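Nuviline: a word list for people who name things
README, version 3

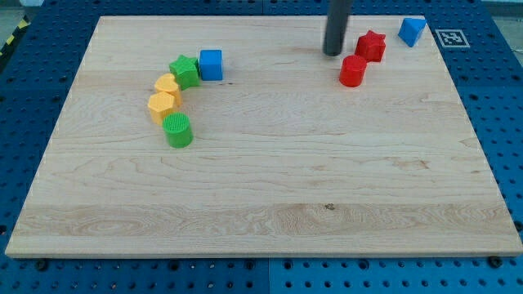 What is Nuviline for?
Picking a name for a product, a boat, a band or a village newsletter without finding out afterwards that it means something rude in a neighbouring country.

What you get

One plain text file, names.txt, with 3000 made-up words, one to a line. Each word is followed by a tab, a rough guide to saying it aloud, another tab, and a note if we had anything to say. Most of the notes are blank. A few are longer than they ought to be, and those are Orsolya's.

There is also rejects.txt, with 200 words that were thrown out and the grounds for throwing them out. More people download this one than the main list. We have made our peace with it.

How the words were made

Jasper Groen wrote a small script that glues syllables together and then stops before the result gets silly. It doesn't always stop in time. Everything it produced was read aloud at a kitchen table by two people, at normal speaking speed, then again as if down a bad phone line. A word that came back as a different word on the second reading was dropped, unless we liked it.

Manemetti survived on that clause alone. It sounds like a pasta shape and a minor duke, and we couldn't agree which, so it stayed in with both noted.

Statov was kept after a long argument. Orsolya Orbán holds that it sounds like a chess opening. Jasper holds that it sounds like a boiler. Either would sell.

Aerts should never have been in the list at all, being a perfectly ordinary surname, and it got in when the script read its own test file. It was taken out in version 2 and crept back in August. Please stop reporting it. It is on line 70 and we know.

Layout

names.txt - the list
rejects.txt - the other list
sounds.txt - the syllables, one per line
make.py - the script, with Jasper's comments left in
OLD - don't open this

Running the script yourself

Type python make.py and a number. With no number it gives you 1000 words, which is more than anyone wants before lunch. The output is not sorted. If you want it sorted, sort it.

Known problems

Too many words end in -ine. This was fashionable when we started.
The guide to saying things aloud assumes you talk like Jasper.
Accented letters turn to soup in some older spreadsheets.
We checked for rude meanings in the languages we and our friends speak. That leaves a great many languages.

Not checked

None of these words has been looked up in any trade mark register. If you print one on a van and get a letter from a solicitor, the letter is yours to keep.

Terms

Use the words however you like. Credit is nice but looks odd on a boat. Corrections go to the issues page, where Orsolya answers the sensible ones and Jasper answers the rest, usually after eleven at night.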